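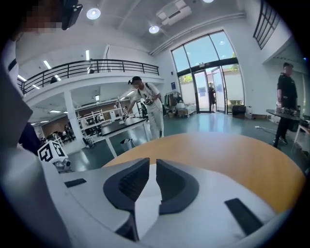
Hello everyone, and thank you Simão for getting the ball rolling on the furniture question, which I have been meaning to write about since September and kept putting off. I know many of you are fond of the big folding tables from the old Moreira building, and so am I, having eaten a good many lunches off them, but I have come down firmly on the side of round ones for the new room. The round wooden table is the sort I have in mind, with that warm orange-tan top, and I think it does more for a room than anything with corners on it. The rectangular kind with the black top and white legs is perfectly good too, and I would keep one of those to stand and work at, with a trash bin tucked underneath so the scraps have somewhere to go.

On 19 January 2025, Simão Barros wrote:

> Dear all,
> The room at Grestavstead is ours from next month and we have
> 2000 dollars to furnish it. Viltus can sell us folding tables
> as a set for 640, delivered. Does anybody object? I would like
> to settle this soon as they are only holding the set until the
> end of the month. Also, what do we want to do about chairs?
> Simão

I don't object, exactly, Simão, and 640 is a fair price with delivery in it. My trouble is with the folding and unfolding. You'll remember how it went at Moreira, with two people needed for every table and the one with the bad catch that always had to go against the wall. If we have a room of our own at last (and I still can't quite believe it!) I would love for us to walk in, put our bags down and get started.

I went by Mitia yesterday on my way home and they had a round table secondhand for 90, solid and heavy, with one ring mark on the top that I think would sand out. I sat at it for a while, probably longer than the lady in the shop would have liked, and my knees cleared the edge nicely, which matters to some of us more than it used to. They said there may be a second one coming in from a house clearance, not quite a match in color, though I can't say that would bother me.

So my suggestion would be to take the Mitia table now, ask about the second, and see whether Viltus would break up the set and sell us just a couple of the folding ones for open days. I'm happy to make that call if Simão would rather not.

As for chairs, please, something with a back. I would also put in a word for a coat rack by the door before we spend the rest on anything fancy.

I have a tape measure and can be at Grestavstead most mornings if anyone would like to come and pace out the floor with me. I'll bring the thermos.

All my best to everyone, and get well soon to those with the cough,

Oisín Keogh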